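**Household Habits, handout 4: the drinks fridge**
Tutor: Kristine Tagle

Read this before the seminar and bring one objection. "It's convenient" doesn't count as one.

The usual claim for a glass-fronted drinks fridge is that you can see what you have without opening it, so the door stays shut and the cold stays in. The Dafis brochure says so twice on one page. I have yet to see a household where it works that way. People look through the glass, see a bottle, open the door and then start deciding. The looking has been done and the dithering happens anyway.

Elsie Rowbotham's door diary, which some of you used last year, is the best thing we have on this, and it isn't very good. She logged 344 openings in a shared house over 30 days, and relied on people to write down their own. Would you? After midnight?
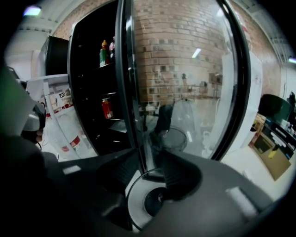
Then there is the matter of how full the thing should be. You will read that a nearly empty fridge wastes power and that you should pack it with bottles of water. Be careful. Full shelves do hold their temperature better when the door is opened, but somebody has to chill all that water first, and I've never seen a leaflet that subtracts it. For a few bottles and a can, a smaller fridge might be the better answer. So might a shelf in the one you already own.

Points to argue over:

- Does a clear door cut openings, or only make us feel tidier?
- Glass generally insulates less well than a solid foam-filled door. How many saved openings would pay for that?
- Sanik recommends keeping sauces and drinks on separate shelves. Who benefits?

Written task: 200 words on your own fridge door, due in December. Guesses are fine if you label them as guesses.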